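6. When an arm stops on its own: cable snags and gripper faults

Welcome to the section everyone on the Ulis bench team has contributed to! A two-arm bench that sorts crockery is a joy to run, and most days it will run happily from the first cup to the last plate. Sooner or later, though, one arm will halt halfway through a reach and show fault 311. The first time it happened to us, Sorin Moldovan had the whole bench in pieces before lunch, and the fix took two minutes once we knew where to look. Please read all of this section before you touch anything.

6.1 What fault 311 means

The arm has felt a pull that it did not expect. In nearly every case at our Grasamham workshop, the pull came from the arm's own cable. The cable had caught on the gripper bracket, or a tie had slid along the forearm and left too little slack at the wrist. The controller does the right thing and stops that arm at once. The other arm finishes the move it is making and then waits.

CAUTION: An arm that has stopped with fault 311 is still powered. It can move as soon as the fault is cleared. Keep your hands, sleeves and lanyards outside the side walls until you have finished step 3 below.

6.2 Making the bench safe

1. Press the red stop button on the Resus control box. Do this even if both arms are still.

2. Wait 30 seconds. The joints hold their position during this time and then the brakes take over with a click.

3. Turn the key on the control box to SERVICE and take it out. Keep it in your pocket, and tell anyone else in the room that you have it.

4. If a gripper is holding something, put one hand under the item before you open the jaws with the small release lever. We lost a lovely soup bowl by skipping this step!

Note: Leave the crockery where it is if you can. Corina Vasiliu looks after our fault reports, and the position of each item helps her work out which reach caused the trouble.

6.3 Finding the snag

5. Start at the gripper and follow the cable back towards the base. Look first at the perforated bracket. The cable should pass over it in an open loop that you can lift with one finger.

6. Check the stretch across the wrist. If the cable lies tight and straight there, turn the wrist gently by hand, no more than a quarter turn, and see whether it tightens further. Stop if you feel resistance.

7. Run your fingers along the forearm and feel each tie. A tie should hold the cable without squashing it. Replace any that slide freely, and cut the tails short – a long tail can hook over the edge of a bowl.

8. Look at the loop near the base. It needs room to open and close as the arm swings. If it has slipped down beside the rail, lift it clear.

9. Repeat steps 5 to 8 on the other arm, even if it never reported a fault. Arms that do the same job wear in the same way, and it is very satisfying to catch the second snag before it happens.

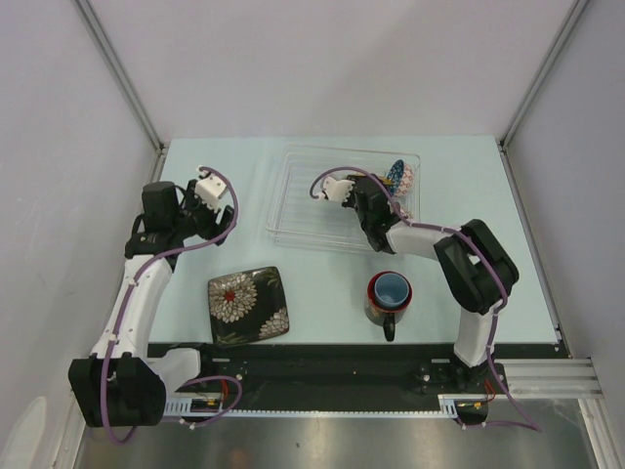
Fig. 6-1. Both arms at the worktop, with the purple cables tied along the forearms and looped at the grippers.

6.4 Clearing the fault

10. Take your hands and tools out from between the walls. Count your tools if you brought more than one.

11. Put the key back, turn it to RUN and release the stop button.

12. Press CLEAR once. The arm lifts slowly to its rest position. Watch the cable all the way up and be ready to stop it again.

13. Run the slow test from the Checks menu with nothing in the grippers. It is a lovely thing to watch, and it moves every joint through the range it uses for sorting.

14. If the test passes, go back to normal speed and enjoy the rest of the run.

CAUTION: Do not press CLEAR twice in a row. If the fault comes back straight away, something is still caught, and a second attempt may pull the plug out of the gripper or damage the wires inside the cable.

6.5 If the fault keeps coming back

Change the cable if you can see a kink, a flat spot or a split in the outer cover. We now change ours every 2,000 reaches whether they look worn or not, and stoppages have dropped off wonderfully. The spare kit from Ene contains one cable and a bag of ties, enough for one arm.

If a new cable makes no difference, copy the fault log to a memory stick and pass it to Snežana Georgiou, along with a note of which arm stopped and what it was reaching for. Leave the key out and hang the DO NOT RUN card on the control box until you hear back from her.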